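Stemeo Founder Program – Progress Report to the Talukder Fund
Haltthorpe office, September 14, 2020 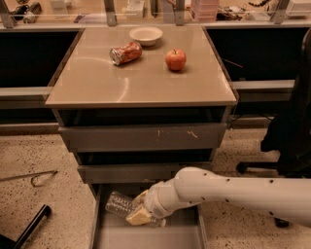 Akix asked after the last report whether the pricing workshops should come before the customer interviews, and said its own founders had set prices too early and then had to defend them. We have moved the interviews to the front of the program as a result. Pricing now starts in week five.

Enrollment
The current group has 26 founders from 13 companies, two from each. All the companies are at the pre-revenue or first-revenue stage. Two of them joined late and are catching up on the bookkeeping sessions in the evenings.

Work completed
The customer interview unit is finished. Founders logged 400 interviews between them, mostly by phone. The quality of the notes was mixed. Several teams wrote down what they hoped to hear, so we added a session on asking open questions and had them redo part of the work. The second set of notes was easier to use.

The cash flow unit is under way. Each company now has a monthly forecast in the shared template, and the mentors have commented on most of them. The usual problem is payroll tax, which gets left out or entered in the wrong month.

Delays
The legal clinic did not open as planned. The law firm that had agreed to run it withdrew, and we are talking to a replacement. Founders with urgent contract questions have been sent to the county small business center in the meantime – this works for simple leases but not for equity agreements.

Spending
Mentor fees are on budget. Travel is well under, as nearly all meetings are now held online. We would like to move the unused travel money to the legal clinic and will send the request on the standard form.

Next period
Finish the forecasts, start pricing, sign an agreement for the clinic. Draft pitches are due at the end of the pricing unit. The mentor survey goes out before then, with results in the next report.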